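Trodwood Opens a Small-Room Office Line, Having Run Out of Large Rooms

PRARNUNBRIDGE, Thursday – Trodwood, the furniture rental and room-fitting company that has spent eight years carrying desks up other people's stairs, is launching a service for customers who need a place to work and have only a corner to put it in. The service is called Vistine. It consists of a small desk, a decent chair, an open shelving unit and a person who will tell you, kindly, that the filing cabinet is not going to fit.

Vistine opens for bookings in June in Prarnunbridge and the surrounding towns. Rentals are by the month, delivery and setup are included, and the company will take everything away again when the customer gets a bigger place or gives up working from home.

"We used to show people big desks," said Fadime Bayram, who runs Trodwood's room-fitting side. "They loved the big desks. They would run a hand along the edge. Then we'd get to the apartment and the desk would go in and the customer would have to stay in the hallway."

The company went back over its last 17 home office jobs before settling on what to offer. Most of them had ended with a large piece of furniture being swapped for a smaller one, generally within the first month and generally on a rainy day. The smaller desk was the one people kept. It was also the one they had walked past in the showroom.

Vistine's standard room is built on that finding. The desk is white, narrow and light enough for two people to move without an argument. It goes against a wall. The chair gets most of the budget, on the grounds that a customer will sit in it all day and will look at the desk mainly to find a pen. The shelves are metal and open on all sides, so that whatever has been put on them stays in view and may one day be dealt with.

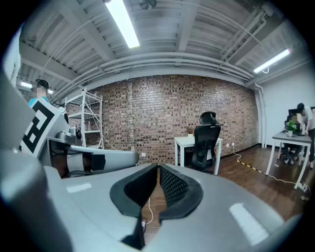
Brick has been a particular concern. Many of the older buildings in Prarnunbridge have it on the inside as well as the outside, and tenants who were charmed by it at the viewing tend to discover on moving day that they can't hang anything from it without the landlord's blessing and a masonry bit. Vistine rooms need no drilling. Everything stands on its own feet, which also spares the floor plan from being decided by where the last tenant left his holes.

"People apologize for their brick," said Kirsten Kowalchuk, who handles customer visits. "They say it's dark, or it's uneven, or it sheds. I tell them it's a nice wall and they should put something plain in front of it. If you put a busy desk against a busy wall you'll lose your keys for a week."

Kowalchuk's visits take place before anything is ordered. She brings a tape measure, a roll of masking tape and a folding stool. The outline of the desk is taped onto the floor, along with the space the chair needs when someone pushes back from it, a measurement that customers have been known to dispute. She then asks them to walk to the window and back. Those who step over the tape are shown a smaller desk. Those who step on it are asked to try again.

Cables get their own part of the visit. Trodwood does not claim to have solved cables. It will supply clips for the back legs of the desk and a short tray for the power strip, and its crew will run the cords along the baseboard where there is one. What customers plug in after the crew has left is between them and the outlet.

The chairs come from Yazıcı, a family workshop that has been reupholstering and repairing office seating for Trodwood since the company's first van. Every chair in the Vistine program is a used one that has been through the workshop for new casters, fresh arm pads and a check of the gas lift. The workshop also removes whatever it finds down the side of the seat. Bayram would not say what had been found, except that a customer looking for a hearing aid battery, still in its packet, is welcome to call.

Returned furniture will go back into the program after cleaning. Desks with scratches on top are sanded and repainted once, and after that they are offered at a lower rate under the name "Second Desk," which the company considered changing and then didn't.

There are two ways to rent. The Corner plan covers the desk and chair. The Room plan adds the shelving unit, a floor lamp and a second visit from Kowalchuk, made once the customer has been working in the room for a while and has opinions. Most changes at that visit are small: the desk moves a little nearer the light, the shelves move a little farther from the chair, and the lamp goes back to wherever it was in the first place.

The company is not offering standing desks. It had two, and both are in use at Trodwood's own office, where they have been in the sitting position for as long as anyone can remember. It is also not offering plants, after a trial last year in which the rental term proved longer than the plants.

Landlords and building managers may book Vistine for shared work rooms, and for these Trodwood will leave out a spare chair on request. Bayram recommends against more than one spare. "A room with a lot of chairs in it becomes a meeting room," she said. "Then the person who wanted to get some work done goes home and does it in the kitchen, and we're back where we started."

Customers with stairs are asked to mention the stairs. Customers with a spiral staircase are asked to mention it early in the call.

The Trodwood showroom in Prarnunbridge will have a Vistine corner on display from the first week of June. Visitors may sit in the chair for as long as they like, provided they give it up when somebody else would like a turn. The rest of the showroom floor still has big desks on it, and they are still for rent.

About Trodwood

Trodwood rents, delivers and sets up furniture for homes and small offices in and near Prarnunbridge. It also buys back used office chairs in fair condition, in any color, with all their wheels.

Press contact: Kirsten Kowalchuk, Trodwood, Prarnunbridge. Calls are best made before noon, when she is likely to be near a desk.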